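滚筒洗衣机的清洁偏方，有几条我是不信的

网上关于洗衣机的窍门多得看不完，大部分是互相抄来的。白醋加小苏打、柠檬酸加洗洁精、可乐泡一夜，评论区里总有人说“效果惊人”，再问一句惊人在哪里，就没有下文了。我把这些年试过的、没试但道理上讲不通的，都放在一起说说。我的机器是白色的前开门滚筒，用的年头不短，波轮的情况不太一样，别直接照搬。

先说最流行的那一条：白醋和小苏打一起倒。

一个酸一个碱，碰到一起冒泡，看着热闹。泡冒完了，剩下的大半是水和一点盐，两样东西的本事都抵消得差不多了。要用就分开用，而且得想清楚要对付什么。水垢用酸，我用的是柠檬酸；油脂和洗衣液的残留，酸帮不上多少忙，得靠热水和带氧的洗涤剂。白醋我现在不往机器里倒，味道散得慢，长期用对橡胶件好不好，各家说法不一，我不愿意拿自己的密封圈去做试验。

第二条：“每次洗完倒一瓶盖消毒液，机器永远不臭”。

这话我听Babita Bansal讲过，她家的机器该臭还是臭。异味多半来自没冲走的残留物和潮气，消毒液从上面流过去，褶子深处的那层黏东西照样在。再说，残留的消毒液碰上下一桶深色衣服，后果自己想。真要用，看说明书准不准用，用完单独漂洗一遍，千万不要跟柠檬酸或者洁厕剂前后脚地倒。

第三条：清洁片。

不能说全没用，但包装上那些“清除率”我一概不看。我手头用过Cemeline的，跟普通的过碳酸钠粉比，没觉出什么差别，价钱倒是差了一截。Kuldeep Malhotra坚持说Cemeline的水更浑，所以更干净。水浑只说明有东西溶下来了，也可能是片剂自己的填充料。要比，就得同一台机器、同一个脏法，家里谁有这个条件。

我现在的做法很没意思：空筒，200克过碳酸钠直接倒进筒里，选最高温的棉织物程序，跑完再加一次漂洗。两个月一次，衣服洗得勤就提前。不泡过夜。泡过夜的做法我也试过，早上看和晚上看没有两样，还得惦记着家里有没有人误开机器。
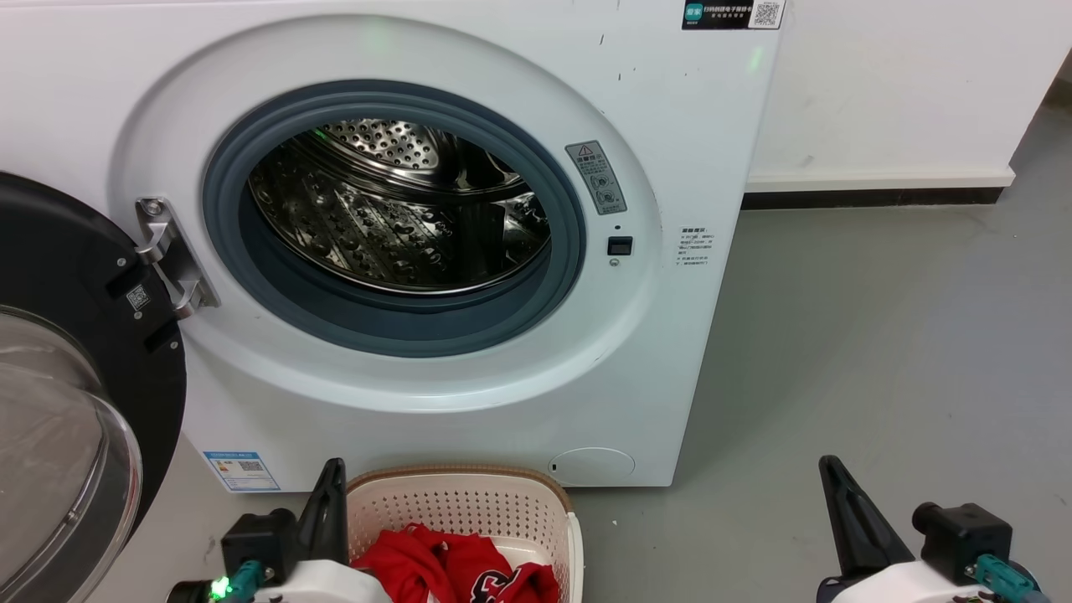

要擦的地方：门圈的橡胶褶，尤其是下沿。

比起往筒里倒什么，我更愿意把工夫花在门圈上。这一圈蓝灰色的橡胶有好几层褶，下沿那一段最宽，水和毛絮都爱往低处走。很多人只擦看得见的那一面，里面从来没翻开过。

擦法：

断电。有人觉得多此一举，我不这么看。

旧棉布一块，浸温水，拧到不滴水，滴一点中性洗涤剂。用手指顶着布伸进褶子，从上往下，左右两边各走一遍，到下沿时把橡胶轻轻往外翻，来回擦。不要用刀片、牙签、钢丝球，也别使劲拽，橡胶拽变形了，漏水的时候你会后悔。

已经长了黑点的，拿厨房纸浸稀释的漂白剂敷10分钟，戴手套，开窗，敷完用清水擦三遍。黑点浅的会淡下去。颜色已经渗进橡胶里的，敷多少次都还在，所谓“一敷就白”的对比照片，我怀疑前后两张根本不是同一个圈。渗进去的黑点只要不掉渣、不发黏，我就不管它了。换一个密封圈不是不行，但要请师傅，为了好看不值得。

门也要顺手擦。玻璃碗朝里的那一面，跟衣服一直有接触，起一层雾是洗涤剂用多了的典型迹象。铰链边上的缝隙用干的旧牙刷扫一扫就好，螺丝别去拧，门歪了自己调不回来。门框边上如果贴着警示标签，绕开擦，字磨没了以后想看都没得看。

不锈钢内筒本身很少需要特别对待。网上教人用钢丝球“抛光”，请不要。筒壁上有孔有凸纹，钢丝断在里面，下一桶洗毛衣就有好戏看了。筒里出现锈色的点，先想想是不是口袋里落了硬币或者发卡，多数时候用软布蘸柠檬酸水一擦就掉。擦不掉的再说。

关于洗衣液的用量，我也有意见。瓶盖上的刻度是卖洗衣液的人画的。我家水软，衣服不算脏，一直只用刻度的一半，洗出来没有区别，门圈上的黏东西倒少了。Thilini Weerakoon家水硬，照我的量就洗不干净，又加了回去。所以谁给你一个“万能用量”，听听就算了，自己减一点试两桶，不行再加。柔顺剂我已经停了，毛巾反而更吸水，这条我有把握。

还有人问洗完之后门该开多大。有说留一条缝的，有说必须敞到底的，吵得很认真。我的看法是，能敞到底就敞到底，家里有小孩或者猫的，留缝，并且每次开机前先往筒里看一眼。敞着门晾并不能代替擦，褶子里存了水，光靠敞门，在潮湿的一月里晾一整天也未必干。

几样我试过，觉得可以不买的：

门圈防霉贴条。贴上去没几天就卷边，卷起来的地方更藏水。
筒内除味球。香味盖着臭味，两种味道一起闻更难受。
Hundo的加长缝隙刷。刷毛太硬，价钱够买一大包棉布。

排水滤网单独说一句。机器发臭，擦了门圈、跑了高温程序还是臭，十有八九该去看底下那个滤网。先垫毛巾，备一个浅盆，慢慢拧，水会出来，比你以为的多。里面掏出什么都不要惊讶。滤网拧回去要拧到底，跑一个短程序，蹲下来看看漏不漏。

以上是一台机器的经验，别人家的水、衣服、说明书都跟我不同。说明书写的跟我说的冲突，听说明书的。当然，说明书里推荐自家清洁剂的那一页，我是跳过去的。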